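Ottavio Bianchini bakes bread for a living, but he didn't start until he was past 50. Before that he drove a delivery van for Kakon, a restaurant supplier, and ate most of his lunches behind the wheel.

"I delivered flour to bakeries for years and never once asked what they did with it," he says. "Then one morning a baker in Rivas gave me a loaf still warm, and I ate the whole thing before my next stop."

He signed up for a Saturday class taught by Tove Kirkegaard, who was then running the ovens at Ilivine. She remembers him as a slow student.

"He measured everything twice," Kirkegaard says. "His first rye could have held a door open. But he came back the next week with the same recipe and a page of notes, and it was better."

Bianchini practiced at home for 10 months. He kept his starter on top of the refrigerator and fed it before work, at 5 in the morning. His neighbors got most of the bread.

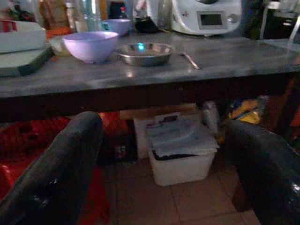
The hardest part, he says, was learning to leave the dough alone. "I wanted to keep kneading. Tove told me to go for a walk, so I went for a walk. When I got back it had done the work without me."

He left Kakon in October and rented a small shop with one deck oven, bought used. He named it Rilumell, after a word his daughter made up as a child. On opening day he baked 400 rolls and sold 354 of them. The rest went to the fire station down the street.

These days the shop sells rye, a plain white loaf and a seeded roll. He has been asked for cakes and says no.

"I don't know how to make a cake," he says. "There's a good place for cakes two blocks over – I send people there."

Kirkegaard still stops in, usually late in the morning when the line is gone. She buys the rye. Asked if it has improved, she takes a moment.

"The crust is good," she says. "I would bake it a little longer."

Bianchini says he has tried it her way, and his customers like it the way it is.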